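# Plain white rolls without a mixer, and without most of the advice

I have read a lot of bread roll recipes and I don't believe half of what's in them. Knead for twenty minutes. Use only bottled water. Warm the bowl. Never let the salt touch the yeast. I've ignored all of these at one time or another and still had rolls for tea.

So what follows is the method I use now, with the bits I couldn't see any point in taken out. It makes eight rolls.

## What you need

- 447 g strong white bread flour
- 7 g fast-action dried yeast (one sachet)
- 8 g fine salt
- 132 g whole milk
- 160 g water
- 44 g soft butter
- 1 teaspoon sugar, if you like

Yes, 447 g is a silly number. I got the recipe from Libor Vaněk, who baked for a living at Heneck before it shut, and he wrote it down from a much bigger batch divided by something. I've made it with 450 g and couldn't tell the difference. I leave his number in out of stubbornness.

The sugar does very little. People will tell you the yeast needs it "to get going". Flour has plenty in it for the yeast to eat. I put it in when I want a slightly browner top and leave it out when I forget.

## Mixing

Warm the milk and water together until they feel like nothing much on your finger, neither hot nor cold. Libor's note says 43°C for this. I think that's on the warm side and you can go a good deal lower if you've got the time.

Put the flour, yeast, salt and sugar in a big bowl and stir. Pour in the liquid and mix with a butter knife until there's no dry flour left. It will look rough. Cover the bowl and walk off for twenty minutes.

I was doubtful about this rest when I first read about it, as I am about most things that begin "simply leave". But I've done batches side by side and the rested dough needed far less kneading. Fine. I'll give them that one.

## Kneading

Squash the butter in with your hands. It will slide about and feel like a mistake for two or three minutes, then it goes in. Tip the dough out and knead for six or seven minutes.

Don't flour the worktop. If the dough sticks, scrape it up and carry on, or wet your hands a bit. Most heavy, dry home-made rolls I've been given were, I suspect, made from perfectly good dough with another handful of flour worked into it out of panic.

As for the windowpane test, where you stretch a bit of dough until light shows through – I've had it fail and the rolls were lovely. If the dough is smooth and springs back when poked, stop.

## First rise

Back in the bowl, covered, until doubled. In my kitchen in March that took nearly two hours. In summer it can be under one. Any recipe that promises you "one hour" has no idea what your kitchen is like, so go by the size of the dough.

You can buy a proving box for this. A neighbour lent me her Cirken for a fortnight. It worked, and so does a switched-off oven with a mug of hot water in it. I gave it back.
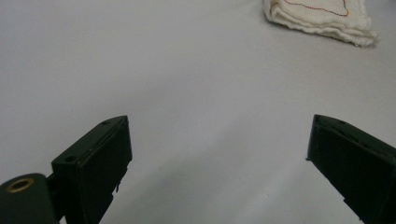 Cover the dough with whatever you have. A damp cloth dries out over a long rise and can stick, so I use a plate on top of the bowl, or a shower cap.

## Shaping and second rise

1. Press the dough flat and cut it into eight. Weigh the pieces if uneven rolls bother you.
2. Pull the edges of each piece into the middle, turn it over, and roll it under a cupped hand until the top is tight.
3. Space them out on a lined tray. Close together gives soft sides, further apart gives crust all round.
4. Cover and leave until puffy. A gentle poke should fill back in slowly.

I bake on an old Janssen tray with a dent in it. I've also tried a perforated one from Hudimer that cost four times as much, and the bottoms were the same colour.

## Baking

Oven at 200°C fan, middle shelf, 15 to 18 minutes. Look at them after 13, whatever your oven claims.

Tapping the bottom and listening for a hollow sound is the usual test. I've tapped underbaked rolls that sounded as hollow as a drum. If you own a probe thermometer, you want 93°C or more in the middle. If you don't, tear one open. You were going to eat one straight away anyway.

Brush the tops with butter if you want them soft, and cool them on a rack. They're at their best that day and all right toasted the next. They freeze well for a month or so.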